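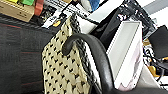
Storage tips I tried, and which ones I'd skip

2018-10-22

Every November the magazines tell us to get organized before the holidays, and every year the advice is the same stuff with a new price tag. I've been trying these tips at home for a while now, mostly to see if any of them hold up. A few do. I have my doubts about the rest.

Clear bins for everything

The pitch is that you can see what's inside. Sure, until you stack two of them and fill the bottom one with cords. After that it's a gray blob behind plastic. A cardboard box with the contents written on the side does the same job, and it costs nothing if you saved it from a delivery. Write on the short side too, or you'll be turning boxes around on the shelf. Keep cardboard off a basement floor, though. It soaks up damp from the concrete and the bottom lets go when you lift it.

Vacuum bags for blankets

I bought a set of the Plallico ones. Flat as a pancake on day one, and half of them had puffed back up within a few weeks. Maybe I got a bad batch. Down and feather things shouldn't be squashed for months anyway. An old cotton pillowcase holds one blanket, folded in thirds and rolled, and it breathes.

Cloth bags on hooks

This one I'll give them. Most of us own more cloth shopping bags than we could use in a year. Hang one inside a closet door for hats and gloves, another for rags. The catch is weight. The stick-on hooks are sold with a number on the package that assumes clean, smooth paint and a load that never swings. I'd believe half of it. Screw the hook into solid wood if you can, and on a hollow door keep to light things.

Wash the bags now and then, cold, and hang them to dry. Printed ones go inside out.

"One in, one out"

Sounds great. In my house it means one in, and a long talk about the out. What works a little better is a box by the back door with a limit: when it's full, it goes in the car that same day. Don't tape it shut and put it in the garage. I've opened a box from the garage with a breadmaker manual in it and no breadmaker.

Scented drawer liners

Skip them. Grokon makes some that are supposed to keep moths away, and I found a moth sitting on one. What moths like is wool with skin oil and food on it, so wash or dry clean sweaters before you put them up. Cedar blocks might help a bit in a tight chest. Sand them lightly when the smell fades.

Toys

Pretty baskets with lids get emptied on the floor, then the lid gets sat on. Low open boxes are better. Sort by type if it makes you happy, but expect it to last 20 minutes. Puzzles are the exception. Put each one in a zip bag with the picture cut from the lid, and mark the backs of the pieces with a letter so strays find their way home.

Label makers

I own an Arnberg. It eats tape, leaving a wide blank strip on both ends of every label, and the refills add up fast. Masking tape and a marker. If the tape leaves gum behind, rub it with cooking oil, wait a bit, then wipe with dish soap.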